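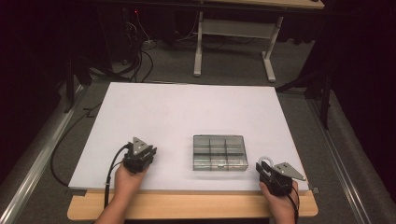
Myroslav Ivanyshyn ties flies. Trout mostly, some grayling. He's done it since school and now sells them out of the back room in Folach, when the post van remembers to call.

"I never wanted a shop. A shop means opening hours."

Kettle on, then straight into hooks. He buys from Bodin, 740 at a time, and grumbles about the price every time. "They went up in May. Same hook, thinner box." The feathers come from a man in Dimusville who keeps hens. Won't give me the name.

How long does one take? Six minutes for a plain one. A fancy one, 40, and he dosen't enjoy it. "People want them for a frame on the wall. Fine. Fish don't care about walls."

Storage is a sore point. He lost a whole winter's work to moths, 28 patterns, some of them his dad's. "I opened the drawer and it was dust and bare hooks. I shut the drawer again. Went for a walk." These days everything goes in lidded plastic, sorted by size, then colour, then "whatever I was thinking that day".

Does he still fish? Long pause. A bit, evenings, on the Stukevico side where the bank's low. Knees aren't great. He'd rather stand and watch where they're rising, go home, tie something to match and go back the next night.

"My wife says that's two trips for no fish. She's right, mostly."

Beginners: buy a decent vice, cheap thread is ok, dont start with the tiny ones. He teaches a few locals over winter, bring your own lamp. Next lot starts once the clocks go back, ask at the post office.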